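The duke's portrait came to Plandberg in March, rolled inside a carpet. It was dated 1762 and showed him as Saint Joseph, with a carpenter's square in one hand and a very clean beard. He had never worn a beard. The painter, a Magyar who worked for meals, had been told to give him one.

I was hired to copy it for the chapel at Widon. The pay was 90 crowns, or 92 if I made the nose smaller. I made the nose smaller.

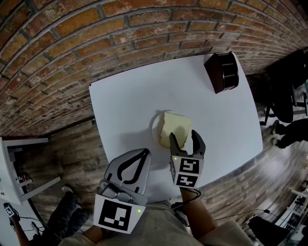
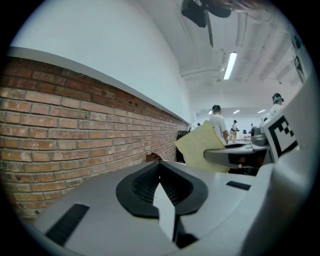
When the varnish came off the left side I found another face under the saint's. It was older and heavier, with a scar across the lip. Somebody had sat for it for a long time, because the eyes were tired.

I asked the priest who it was. He said the real carpenter at Novero had posed first, and the duke had paid to have him covered. The carpenter got the old beard, in a way. It was his.

I had 42 days left. I painted the duke as ordered, signed the back and took my money. Then I went to the inn, bought a small panel from the landlord and started on the scar while I still remembered which side it was on.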